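# Ciltik 4: two-arm task planner

Rating: 4 out of 5

I ran Ciltik on our two-arm setup, mostly on short jobs with a clear plastic container on the table. 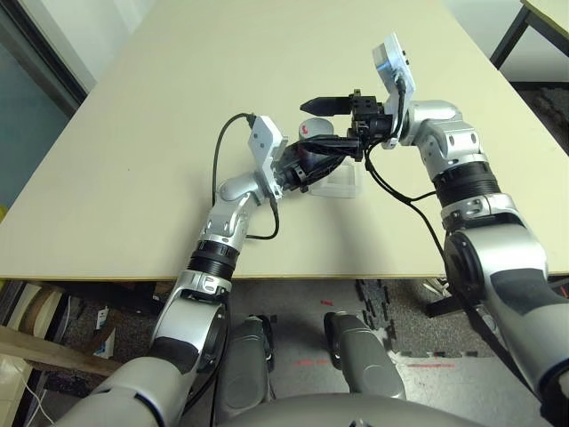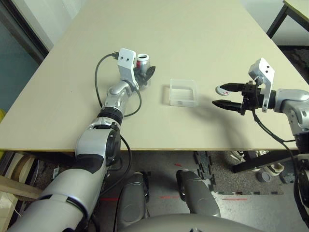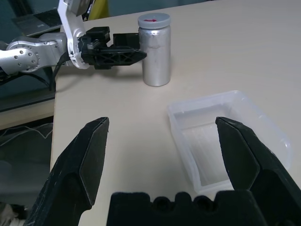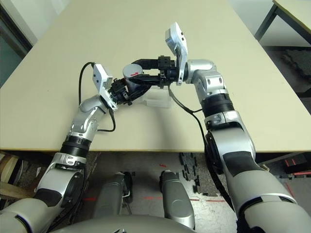 The planner is quick and the logs are easy to read. Build 2116 fixed the wrist camera delay I had in 1867. Grasp settings are still spread over two files – a pain when you change objects. Flinell keeps them in one place, but its arm-to-arm checks are weaker.

**Does it replan if one arm stops?**

Only if you turn on shared timing in the config. With it off, the other arm finishes its own path first.

The manual skips that setting, so look in the release notes.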